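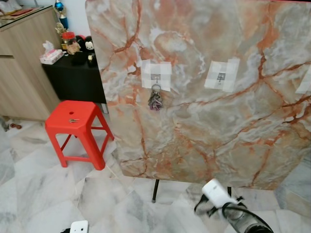

When is the next chapter of Moststead going up? September, if Hendrik gets his beta notes back to me before then.

Quick update bc I'm between shifts. Chapter 9 is drafted. Too long. The whole Flunstead siege is in there and I think I have to split it in 2, which means the cliffhanger moves and everybody who guessed the traitor gets to be smug a bit longer. Fine.

Also yes, I saw the comments about Astonano acting out of character at the bridge. She's tired! She hasn't slept since chapter 6! Might add a line tho.
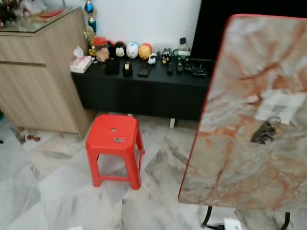 *Red stool, little key.*

Evelien Van Acker is doing cover art again, so happy. She sent 3 sketches and I want all of them. Leaning towards the one with Hrubý on the roof, lantern down, no face showing.

Side story poll is still open. Baker prequel is winning by a mile, wich I did not see coming. I've only got 400 words of it and most of that is bread.

Ok gotta run. Comments are on, please tag your spoilers.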